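From: Garba Edet
To: Andville Swap and Mend list
Subject: Re: Sorting jewelry for the November table

Zdislava Šťastný wrote:
> Could whoever has the jewelry please sort it before Monday? Last year it
> all came in one bag and the chains had to be cut apart. Also, do we want
> the brooches with the bracelets or on their own card?

Zdislava,

I have it here and started this morning. I'm doing it on the spare bed, since the kitchen table is too hard and beads roll right off it. Pearl and white things go in a plastic tray, everything else stays on the bedspread until I find a second tray the same size. The oval handle hole is high enough up the end that nothing falls through.

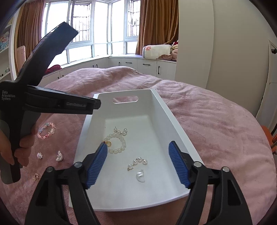
Pearls and the white shell pendant in the tray, pink bracelet and brooch still on the bed.

On the brooches, I would put them on their own card. The little flower one got lost among the pink beads twice while I was sorting, and people at the table won't look that hard. The silver shell can go on the same card.

The pearl drop earring is a single so far. Marek Vávra gave us a box of odds and ends as well and I haven't opened it yet – if the other one turns up in there I'll pair them, otherwise it goes in the repair pile for parts. Same with the short strand of four pearls.

I have no idea what size the gold ring is. If anyone owns a ring gauge, please bring it.

Still needed: small zip bags, a second tray, and price stickers. Vojtěch, do you have any stickers left from the book sale?

Garba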